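Equipment Planning for a Student Manipulation Bench
Project report, second term
February 6, 2023
By the Clusham bench group

1. Purpose of this report

The group was asked to plan a small manipulation bench for the teaching lab at Clusham and to say what should be bought, in what order, and what should be left for a later year. The arm itself is not part of the request. It is already in the lab and is paid for. What is missing is everything that wears out, gets lost, or was borrowed and has to go back: finger sets, a wrist camera mount that belongs to us, test objects, panels for the work area, and cabling.

The request covers one bench and one teaching year starting in September. Two quotes were obtained, one from Hajdu and one from Joswood. Both suppliers quoted for the same list, but the lists came back in different forms, and part of the work was getting them onto one sheet.

2. How the needs were worked out

We started from the tasks the bench has to support. The lab handout defines three: pick and place, insertion, and sorting by color. Each task was run by a different pair of students, who noted every item that was adjusted, replaced or borrowed during a run. Items that never came up were removed from the first draft of the list. A second force sensor and a light tent were removed this way.

The remaining items were divided into consumables and fixtures. A consumable is anything we expect to replace within the year. Finger sets are on the border between the two. We counted them as consumables, as the lab has done before, and this has a large effect on the total.

3. Fingers

The present fingers are rigid black blocks with angled inner faces. They suit flat-sided parts well. Round parts are harder, because two straight faces touch a sphere over a small area and the grip depends on closing force and on how well the ball is centered. The plan has to allow for this. Either we buy a second finger set with soft pads, or we limit the object list to shapes the present set can handle.

Width also matters. A ball that takes up the whole gap between the fingertips gives the operator a clear target from the wrist view, but the same ball blocks the view of the table directly in front of it. Smaller objects leave more of the surface visible and take longer to line up.
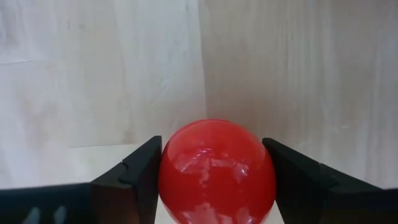 Prarby wrote back on the draft that a glossy object is a poor choice for the color sorting task and asked why money should go to balls at all when cubes are cheaper and can be cut in the workshop. The reply also asked for the pads to be priced on their own line, so that they could be dropped without reopening the quote.

We accept the second point and have changed the sheet. On the first we agree in part. Shiny surfaces reflect their surroundings, and the pale patches that result do not read as red when a simple threshold is used. A matte set should be the default for sorting. We still want a few glossy balls for the grasping exercises, where the shape is the difficulty and the finish matters less. The cost difference between the two finishes is small in both quotes.

4. Work area

Light wooden panels set at a corner behind the table are enough for all three tasks. They give a plain background and can be replaced one at a time. We looked at painted metal sheet and rejected it on weight. The one drawback of wood is that grain, seams and smudges show up in the wrist view, and a student who uses background subtraction has to deal with them. We consider this acceptable for teaching and have budgeted for one spare panel per side.

5. Costs

All amounts are in dollars, before tax.

Soft-pad finger set, one pair: 292
Test objects, matte and glossy: 30
Panels and spares: 200

The finger set is taken from Hajdu. Joswood was lower on the objects but would not split its finger kit, and the full kit contains parts for a gripper we do not own. Ordering from both suppliers means paying shipping twice - this is still the cheaper route according to the two quotes. The camera mount and cabling are not in the figures above, as the workshop has offered to make the mount and has not yet given a price.

6. Order of purchase

Panels first. They have no lead time and the bench can be used as soon as they are up. Test objects second. The finger set should be ordered last, after the grasping exercises have been repeated with the present fingers and the new objects, using the same closing force setting throughout. If the present set holds every ball on the list in 3 repeated trials, the soft pads can wait a year and the 292 goes back to the lab.

7. Open items

The workshop price for the mount is outstanding. Hajdu has to confirm that the pad material can be bought separately from the finger body. The group also needs a decision on storage, since the present cabinet does not lock and the small objects tend to move to other benches. Until that is settled we suggest that the objects be signed out with the arm.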